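Jhair Henao
20 February 2026

Can a machine tidy up after children yet? A thread on crayons, baskets, and why I keep saying "partly". 1/16
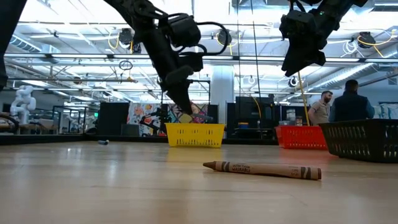
2/16 The task

One crayon, brown, lying on its side on a wooden table. Three plastic baskets behind it: yellow, red, black. Two arms over the top. The job is to pick up the crayon and put it in the basket you were told to put it in. A four-year-old can do this and mostly declines to.

3/16 Why a crayon

It is a fair stand-in for most of what ends up on a floor at home. Thin, light, round in section, tapered at one end. The label on this one says ULTRA-CLEAN WASHABLE, so at least the mistakes wipe off.

4/16 The pick

A cylinder on a flat, slightly glossy surface has one line of contact with it. Push it off-centre and it rolls. The fingers have to come down either side of the long axis and close evenly. A few millimetres of error on one side and you are chasing it across the table.

5/16 The grip

Too little force and it swings nose-down as it lifts. Too much and you have two crayons. Wax gives no warning before it snaps. I set a low ceiling on motor current and accept the odd drop, as a dropped crayon can be picked up again.

6/16 The label

Paper on wax has a different friction from bare wax. Grip across the label and it holds well. Grip at the tip and it slides out. People work this out by about the second crayon of their lives without being able to tell you they did.

7/16 Seeing it

Ceiling lights reflect in a pale tabletop, and depth cameras dislike that. Brown on light wood is decent contrast. A yellow crayon on the same wood is harder, and a white one on white paper I would leave to a person.

8/16 The place

Dropping into an open basket is the easy half. The tolerance is the width of the basket less the length of the crayon. Perforated sides are a mild nuisance: the depth map goes ragged at the openings, and a planner that trusts it too far will try to reach through the wall.

9/16 Some numbers from my own log

3,074 attempts since October, single crayon, clear table, basket named in advance. The last 200 went well enough that I stopped watching every one. I still watched the first 30 of each session, which is when calibration errors show up.

10/16 What those numbers leave out

Clear table. Single crayon. Basket named in advance. Take away any one of those and you have a different problem. Tip out a full tub, with crayons crossed over each other and two under a colouring book, and the success rate falls a long way.

11/16 Speed

A person clearing a table doesn't pick up crayons singly. They sweep a handful to the edge with the side of the palm and catch them in whatever is nearest. One at a time with a two-finger gripper is a poor copy of a good method. I would like to try the sweep properly. The second arm could hold the basket.

12/16 Shop-floor version

Galtard asked whether the same set-up could sort offcut dowels into bins. Yes, and more easily. Dowels are stiffer, the sizes are known, the bins are bolted down and the lighting is theirs to change. Most "household" chores get simpler the moment you are allowed to alter the room.

13/16 The software side

I moved from Proko to Strand for the motion planning. Strand is slower to set up and fails in ways I can read. Proko gave shorter paths but now and then chose an elbow position that I didn't want near anything – least of all the other arm.

14/16 Cost

Somebody always asks. The baskets are the cheap part. A pair of arms, mounts, cameras and a computer to run them is not a sensible purchase for anybody whose problem is crayons. For a bench that handles 400 small parts a shift, the sum looks different and is worth doing with a pencil.

15/16 Where I would put chores today

Moving known objects from a clear surface to a known container: yes, with someone in the building. Clearing a mixed table: slowly, with mistakes. Floor of a child's bedroom: no. Knowing which things on the table are rubbish and which are a drawing someone wants kept: no, and I have been told off for getting that wrong myself.

16/16 Next

Two crayons touching, side by side. The gap between them is too narrow for a finger, so the arm has to nudge one away first and then look again. I'll post the failure counts once I have enough of them. Notes on finger pads (I'm trying the softer Stitley ones) will go in a separate thread.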